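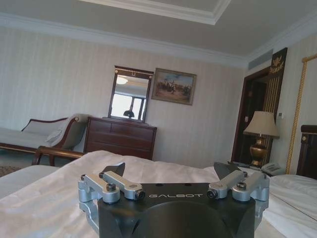

Handout 2: Wrist View, Self-Masking and Grasp Planning on Cloth

Reading before lab: the Hevlow planner notes, sections on reach limits and retries.

1. Self-mask

The gripper always covers part of the wrist view. Its pixels must be removed before segmentation or the planner will treat the fingers as an obstacle at near-zero range. In the Boseck stack the mask is a lookup table indexed by finger opening. Build it once per camera mount. If the mount is loosened, rebuild it.

Check the mask at full open and full closed. Linkage arms sweep a wider area than the fingers do, and most mask errors show up there.

2. Mirrors and windows

A mirror returns a second room at a false depth. Plane fitting on the wall will not catch this, as the glass and the wall are nearly coplanar. Tag mirror regions in the map and drop any depth point that falls behind the tagged plane. A bright window, direct or reflected, also pulls exposure down, so lock exposure on the work surface before the approach.

3. Cloth targets

White sheets give weak texture. Stereo matches fail on flat areas and hold on folds. Pick candidates from ridge lines only:
- estimate surface normals
- keep ridges longer than the finger width
- rank by height above the local plane
- reject any ridge within one finger width of the headboard

The Lobo log set for this unit has 3393 wrist images, of which 361 are held out for testing. Do not tune on the held-out part.

4. Control

Approach along the local normal in position mode. Switch to force mode at first contact. Close, lift 34 mm, then compare finger opening with the commanded value. A fully closed gripper means a missed grasp; return to step 3 with the failed ridge removed from the list.

Submit the mask table and the Hostlow config file together.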